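A morning at the Akel open day, with a budget in my back pocket

I went along to the Akel open day in October with one job: find out what a small robot arm would really cost our workshop. We pack stationery and office bits for Salinas, mostly, and my boss had given me a spreadsheet with a lot of empty boxes in it. I like empty boxes — they mean I get to go and look at things!

The hall opened at half past nine and the coffee was good. I headed for the whiteboard corner first, as that's nearest to what we do (flat, shiny, awkward things). The board is on a black stand with little castor wheels, and the surface is so glossy that it throws back soft grey shadows. I'd never given reflections a thought when planning, but the chap on the stand said shiny surfaces are where cheap cameras come unstuck, and he'd put lighting on the quote from day one. Into the spreadsheet it went. So did floor space and cable covers, because I'd forgotten both. 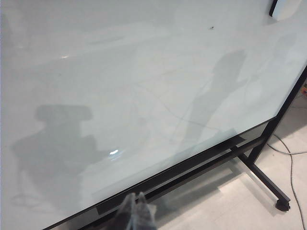

What the quotes leave out

I collected two price lists and read them over a cheese roll. Misa do a basic arm on monthly hire, and Evelis will only sell outright, with training thrown in. Neither list included gripper fingers beyond the first pair. A spare pair from Misa is £182, and the softer tips I'd want for plastic casings come to £472 with the fitting. The one that made me put the roll down was the yearly service plan at £1806, tucked away on the back page (page 7, if you get the same brochure).

I asked both firms what people forget to budget for and got much the same answer: somebody's time. You need a person who can nudge the thing back into line when the products change, and ours change constantly. Evelis reckoned on a few weeks before it pays its way at all, which I thought was fair of them to admit.

After lunch I went back for a longer look at how close the gripper camera gets to things, which was the bit I'd promised to report on. Smooth white plastic with rounded corners is pretty much our whole autumn range, so I was all eyes. I've asked Misa whether we can send them a box of our own stock to try before we sign anything, and they've said yes if we pay the carriage both ways.

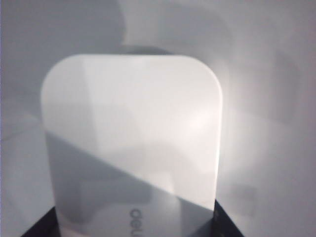

White plastic up close, with part of the "deli" name running sideways.

I'm leaning towards hire for the first year, with the softer tips. The Evelis quote is due next, and I'll put the two side by side when it lands.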